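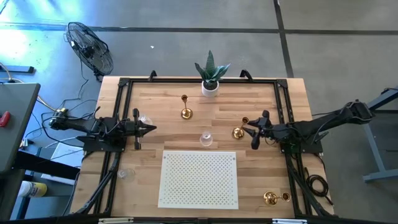
Two-arm table kit with the rail frame fitted, candlesticks and glasses out

Is the Burkness two-arm table kit worth it over the single arm?

I'm looking at the Burkness kit with the rail frame and both arms for $2149. The single arm version is $1139. We'd use it for picking up thin things like candlesticks and stemware and setting them down somewhere else on the table. Has anyone used the pair for this? Also, does the frame need a special table, or can I use my own butcher block?

Answer 1

Get the two arms. I started with one and had to buy the second later, plus another $194 for the side rails and mounting plate. Your own table is fine if the edges are straight. Mine is wood too.

Answer 2 (Gadisa Wubshet)

I've had the pair since June. Thin stems are OK once you slow the close speed down. Clear glasses are harder. The software that comes with it loses them when there is sun on the table, and I ended up pulling the blinds before every run. 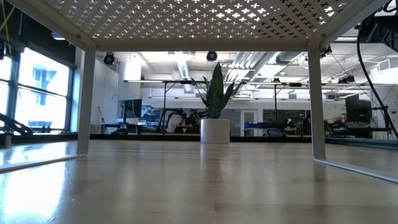 Light was the bigger problem for me, more than the arms. Windows on one side made the morning runs worse than the afternoon ones. I did around 500 picks before I trusted it with real glass. Support at Burkness answered my emails but took a while. Check the cable length before you order, mine came up short on the right side.

Answer 3

Have you looked at Enholm? Cheaper I think. Haven't tried it.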